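4.2 Storage losses at Kevetbridge

Growers are told to keep their soil healthy and are then left alone with the grain. At the Kevetbridge site, over 20 percent of the cowpea harvest was gone by July, most of it to weevils, which had not read the storage guidelines. We compared sealed drums with the woven sacks in common use, with 100 households in each group.
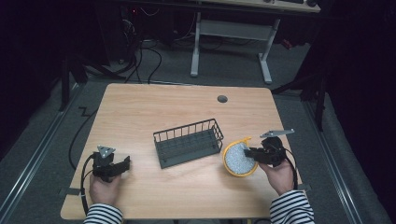 Figure 4. Dark gray wire basket and yellow-rimmed container of small white-gray pellets on a wooden tabletop.

One grower in Gondal remarked that the drums worked well enough, but that a drum cannot be folded up and carried home from market. Our cost model had no line for folding. Households in Rerkora raised the same point, at greater length, and four of them went back to sacks before the season ended.

Sileck Crop Storage Papers | Contact the editors | Back to top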